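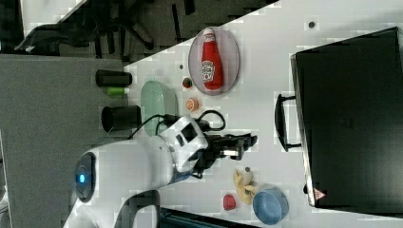
3.2 Cell Setup and Maintenance

The tabletop cell was built once and then kept in service for the whole study, so its upkeep had a direct effect on the data. This section records how the arm was mounted, how its cables were routed, and what was inspected between sessions. The control software is covered in Section 4.

Figure 2. The manipulation cell with the arm extended over the table. Cable slack at the wrist loops out over the work surface. Toy food items, a plate, a bowl and a tray are set out within the work area.

Mounting. The arm is bolted to a steel plate supplied by Dalgleish, and the plate is clamped to the frame of the table. An earlier version was fixed directly to the tabletop. Under fast reversals of the base joint the top flexed enough to shift the taught positions, and the fixing was moved to the frame before any of the trials reported in Section 5. The clamp bolts are tightened in a cross pattern and marked with paint pen across the head and washer. A broken paint line is treated as a loose bolt, and the base frame is measured again before work continues.

Cable routing. Gripper power and signal lines leave the arm at the wrist and are given a free loop there (Figure 2). The length of this loop was the hardest part of the setup to get right. With a short loop the connector was loaded in side bending whenever the last joint approached its limit, and gripper communication dropped out. With a long loop the cable could sweep across the table and move light objects before the fingers reached them. The length in use clears the connector through the full wrist range, but the cable may still pass low over the plate or tray in some poses. Trials in which a cable touched an object before the grasp were flagged by the operator and excluded from the success counts.

Gripper service. The fingers are held by brackets on the gripper body. Play between finger and bracket grew slowly with use and was first noticed as a drift in closing width. The fingers were removed after cycle 2580, the bracket screws were replaced, and the closed position was zeroed again. The same procedure was then adopted at the start of every month. Finger faces are wiped with isopropyl alcohol at the end of each day. Solvent is kept away from the cable jackets, which had stiffened on a previous unit.

Calibration check. Before each session the arm is driven to two reference points on the tabletop with a pointed probe in the gripper. If either point is missed by more than 2 mm, the full hand-eye routine is run. Of the 59 sessions in the study, most passed on the first check. The failures clustered in November, after the Ativari controller had been moved to a new shelf and its supply cable rerouted. N. Geddes traced the fault to a worn ground terminal, and the drift did not return once the terminal was replaced.

Log. All service actions were entered in a shared log kept by E. Baxter, with the cycle count, the part affected and the result of the next calibration check. Entries were made before the arm was powered on again. The log is released with the dataset.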